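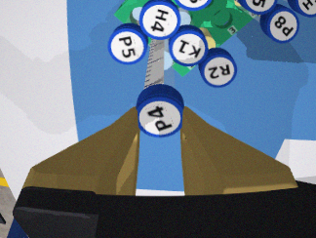
Project report: our open day trip to the Flulach lab

I signed up for the Zonholm visit mostly for the bus ride, and I came home with six pages of notes, so I guess it worked on me! Our class split into groups and mine got the simulation corner, run by Saodah Latuheru. She has been building practice tasks for a robot gripper at Flulach for a while now, and she let us pester her with questions all afternoon.

The task they showed us is called Wan. It's a bunch of round game pieces with codes on top, like P4 or K1 or R2, spread over a blue surface, and the gripper has to deal with the one it's asked for. You watch it from the gripper's point of view, looking out between the two fingers, and that took me a minute to get used to (I kept tilting my head to read the codes, because they point every which way). The pieces are all the same style, so the code is pretty much the only way to tell which is which.

I asked why they bother with a simulation when they have a real arm in the next room. Saodah said they can run the task 816 times over a weekend and go home – try that with the real one. The software is called Prondus and it shuffles the layout before each run. She let me pick a layout myself, number 342, for no reason except it's my locker number.

The part I liked best was when we got to drive. We had 40 seconds each with the controller. I did terribly! My first try closed too early, and on my second I pushed P8 clean away from where I wanted it. Judging depth on a flat screen is so much harder than it looks, and pieces sitting close together are the worst, you go for one and bump its neighbor.

For our own project we want to try a small version with bottle caps and stickers. We still have to figure out how wide the fingers should open, and if one camera is enough. Saodah said to start with one piece and get that right before adding more, so that's the plan for June.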